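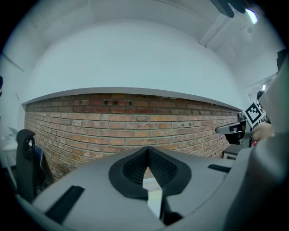
Who pays when a province tells a clinic it can't bill for a visit any more? Mostly the patient pays, and after that the clinic, until a court says something different.

I have been reading about the Lenihan case since February. I am not a lawyer, and English is my third language, so I read slowly and with a dictionary. The Lenihan clinic is small. It sees 60 people in a normal week, many of them for blood pressure, diabetes and vaccines. It also gives abortion care, and this is the part the health ministry did not like. The ministry stopped the funding for everything, also for the vaccines.

The judge did not agree. She wrote that the ministry can set rules for money, but it can't punish one legal service by taking away the others. I had to read this paragraph 5 times before I was sure of it.

My neighbour Brendan Fitzgerald thinks the judge went too far. He says that elected people should decide where taxes go, and I understand his point. We talked over the fence until it was dark. But he drives, and I don't. The next clinic is 100 kilometres from our town and the bus goes in the morning only.

The ministry has asked for an appeal. Until it is heard, the funding must continue - I hope I have understood this part correctly. If you know the law better than me, please write in the comments and I will fix the mistake.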